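# 《瓦砾之盐》

《瓦砾之盐》是米扎努尔·贝古姆(Mizanur Begum)创作的长篇间谍惊悚小说,由马利克出版社(Mallik)出版,为“武莱毛三部曲”的第一部。小说以虚构的港口城邦武莱毛(Vulemau)为背景,讲述一名退役译电员在停战多年后重新卷入旧案的经过。初版共600页,分为四卷,计139章,各章篇幅较短,部分章节仅有一页。

## 创作背景

贝古姆早年从事法律文书翻译,其间开始撰写短篇小说。据作者在初版后记中所述,本书的构思源于一份译错日期的引渡文件,最初拟写成中篇,后因人物关系不断扩展而改为长篇。写作前后历时8年,曾三易其稿。第一稿采用第一人称,第二稿改为书信体,定稿则以第三人称有限视角为主,仅保留少量电文与审讯笔录。

马利克出版社的编辑部曾建议删去第三卷中有关海事仲裁的内容,作者未予采纳,但同意将原有的人物表移至书末。

## 情节概要

主人公维克拉马辛哈(Wickramasinghe)曾在武莱毛内战期间为占领当局破译电报,停战后隐姓埋名,在内陆小城经营钟表铺。某年四月,一名自称博迪茨(Boditz)的男子携一只停走的怀表登门,表壳内侧刻有一组早已废止的密钥。维克拉马辛哈认出,这组密钥出自自己当年最后一次译电,而那份电文直接导致一艘难民船在港外被击沉。

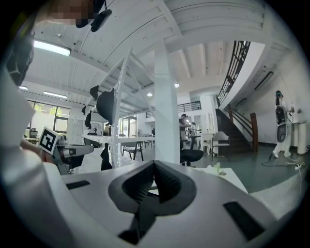 第二卷转入港口。维克拉马辛哈以保险公估人的身份返回武莱毛,查阅沉船的理赔卷宗,发现船上登记人数与获救名单之间存在多处涂改。与此同时,博迪茨的身份逐渐显露:此人既为情报机关效力,又是遇难者家属的代理人,两方均未完全信任他。卷末,卷宗库失火,维克拉马辛哈仅带出一册副本。

第三卷以仲裁庭的听证为主线,穿插战时的回忆。维克拉马辛哈在庭上承认电文由其译出,但指出原文中的坐标曾被改动。第四卷篇幅最短,叙述两人乘渡轮前往沉船海域,途中博迪茨失踪。小说在渡轮靠岸前结束,改动坐标者的姓名没有写明。

## 主要人物

- **维克拉马辛哈**:前译电员,记忆力过人,左耳失聪。全书绝大部分章节以其视角展开。
- **博迪茨**:身份多重的中间人,使用过至少四个化名。其真实国籍在三部曲第二部中始有交代。
- **港务长**:始终未具姓名,掌管沉船当夜的航道记录,第三卷中拒绝出庭。
- **伊莱**:维克拉马辛哈的学徒,第一卷后退出主线,第四卷以书信形式再度出现。

## 主题与风格

本书通常被归入冷战后间谍小说一类,但动作场面较少,叙述重心在于文书、证词和译文的可靠性。书中多次出现同一份电文的不同译本,措辞差异细微,读者须前后对照方能辨明被改动之处。第57章全章由一份带有批注的译稿构成,正文中不作解释。

地理描写亦为本书特色之一。武莱毛的街道、渡口和潮汐时刻前后一致,初版附有折页地图一幅。再版时地图改为单页,比例随之缩小,港区北侧的两处灯塔未能标出。

## 评价

小说出版后,书评界对其结构多持肯定态度,认为短章的编排有效维持了悬念,涉及电文比对的段落尤受称道。批评意见主要集中于第三卷,部分评论者指出听证程序叙述冗长,且次要人物的职务名称容易混淆。另有评论认为,博迪茨的失踪缺乏铺垫;贝古姆对此回应称,相关线索见于第二卷的渡轮时刻表。

## 版本

| 版本 | 装帧 | 说明 |
|---|---|---|
| 初版 | 精装 | 附折页地图及后记 |
| 再版 | 平装 | 地图改为单页,订正电文排印错误 |
| 有声版 | 数字发行 | 双人演播,电文部分另行配音 |

初版第二卷中一处密钥漏排两位数字,致使读者无法依书中方法还原电文,再版时已予更正。有声版未收录人物表。

## 参见

- 武莱毛三部曲
- 间谍小说
- 不可靠叙述者

*本条目最后修订于13/09/2026。*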